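Arkutton corn

Arkutton corn is a yellow flint-type corn grown in the hill district of the same name, where it is eaten fresh in summer, dried in the fall and argued over all year. Botanically it is an unremarkable landrace. Its fame rests on the Arkutton Corn Supper, on a long-running quarrel with the neighboring town of Ivora, and on a chowder that visitors are urged to try and seldom order again.

Origin

Both Arkutton and Ivora claim the first planting. The Ivora version involves a peddler, a debt and a sack of seed left as payment. The Arkutton version is the same story with the towns switched. Parish seed lists from either place are silent on the matter, although the Ivora list does record a dispute over a goat at unusual length.

Cultivation

Seed goes into the ground once the soil has warmed, a date that local growers fix by habit and then blame on the moon. The plants are short, with stiff stalks that stand up well to the wind in the Durrani Valley, where most of the crop is now raised. Rows are planted in blocks, as the pollen travels by air and a single long row tends to give patchy ears.

Ears meant for the table are picked at the milk stage, when a kernel pressed with a thumbnail gives a cloudy juice. Those left for meal stay on the stalk until the husks turn papery. They are then hung in pairs, often in kitchens, where they are mistaken for decoration and dusted.

Kitchen use

Fresh ears are boiled for 5 minutes, or for much longer by older cooks, who regard a firm kernel as a sign of haste. Dried corn is ground for flatbread and for the chowder, which also contains turnip. Recipes without turnip exist and are considered to be from Ivora. 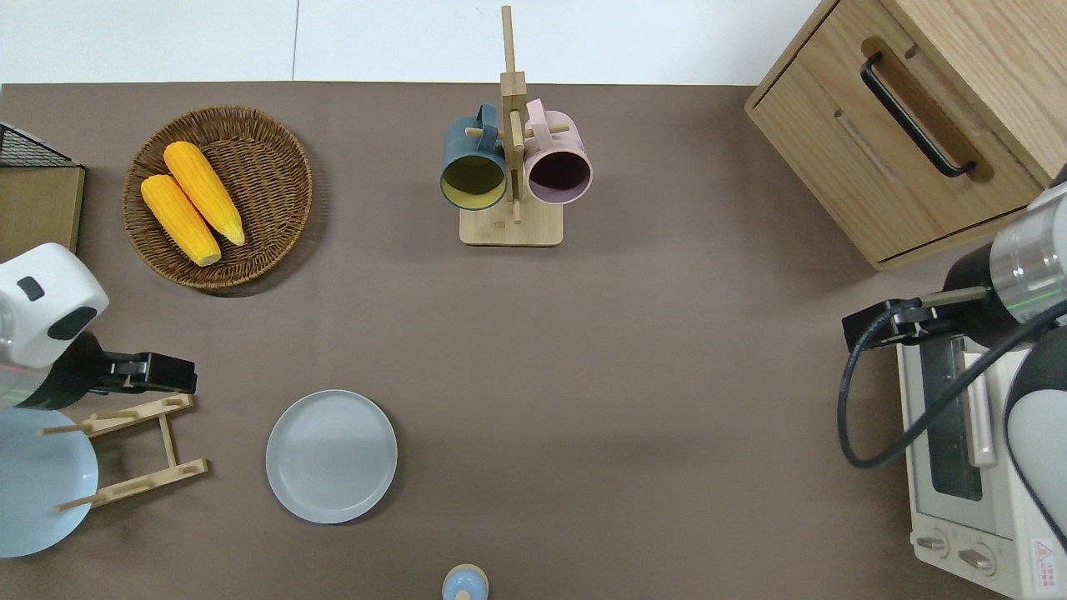
The Corn Supper

The supper is held each summer in the Arkutton grain hall and seats 189 people, a limit set by the benches. The menu has two courses, both of them corn. A contest for the straightest ear was added in 2000 and has been judged by eye ever since, after a proposal to buy a ruler failed to win support. Ivora holds its own supper on the same evening.

Name

Seed catalogs sometimes sell the variety as "Fetari Gold," a name that comes from neither town. Growers in both have objected to it, in separate letters.

See also

Durrani Valley
Flint corn
Ivora goat dispute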